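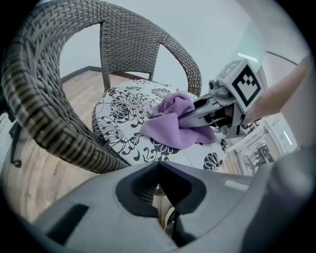
Wicker chair, flowered tablecloth, and a long thread about a canal. Get comfortable.

I've been meaning to write up the Wollavness cut for ages, and a few of you asked after I mentioned it last week, so let's go. It's the little ship canal that slices through the neck of the Wollavness peninsula, and I am more fond of it than a grown man should probably be of a ditch.

First, where it is. Picture a thumb of rock sticking out into the sea with a fishing town on either side of the knuckle. Sernonero is on the south side, Londow is on the north. On foot over the hill you can do it before lunch. By boat, before the canal, you had to go all the way out and around the tip.

And the tip is a nasty piece of work. There's a reef off the end that everybody calls the Fang, and the tide comes down both sides of the peninsula and meets itself right on top of it. Even on a calm day the water there looks like something is stirring it from underneath.

Skippers used to sit in Sernonero harbor waiting for the right hour of the tide, and if they missed it, well, they sat there for another one. My grandfather told me he once waited so long with a load of herring that he ended up giving half of it away on the quay (he was still cross about it when I was a boy!).

People had talked about digging through the neck for generations. There are old plans in the Sernonero library, lovely big hand-colored sheets, and some of them are pretty wild. One has a stone arch over the top with a church on it. Another skips the canal and hauls the boats over the hill on rails.

What got built in the end was much plainer. It's a straight open cut, almost 300 yards long, blasted through solid rock, with 2 gates on it, one at each end. I've heard visitors say they expected it to be longer. So did I, the first time, and I grew up nearby.

The gates are the part I could talk about all night. High tide doesn't reach Londow at the same moment it reaches Sernonero, so the sea really is at different heights on the two sides of the hill. Leave the cut wide open and you'd have a river in there, running one way in the morning and back the other way after lunch.

So they work it as one very long lock. Boats come in at one end, the gate closes behind them, the level is let up or down nice and slowly, and out they go at the other end. When it's busy they pack the boats in side by side and everyone hangs on to each other's rails and gossips.

Boris Obradović worked the Londow gate for years and he was kind enough to walk me along the towpath one March morning, with the wind coming straight down the cut and both of us shouting. He said the hard days were the ones with a big swell outside, when the water in the cut goes up and down even with everything shut, and you feel it in the gate before you see it.

He also showed me the drill marks. If you walk along at low water you can see them down the rock wall, long straight grooves where they set the charges. He likes to put his hand in them as he goes by, and now I do too.

There's a limit on size, of course. The cut was made for fishing boats and small coasters, so anything bigger still has to go out past the Fang like in the old days. Every few years somebody suggests widening it and there's a lively evening at the town hall in Londow, and then it goes quiet again.

I don't have a strong opinion on that one. I can see why the ferry people want it. I'd be sad to lose the drill marks, though.

If you go, the Sernonero end has the better path and the Londow end has the better bench. Check the tide board by the gate before you walk over, as they only put boats through for a few hours either side of high water, and it's a bit dull without them.

A couple of you have asked about the rail plan with the boats going over the hill. I took notes on it at the library and they're in a notebook upstairs, so I'll dig it out and add to this thread tomorrow.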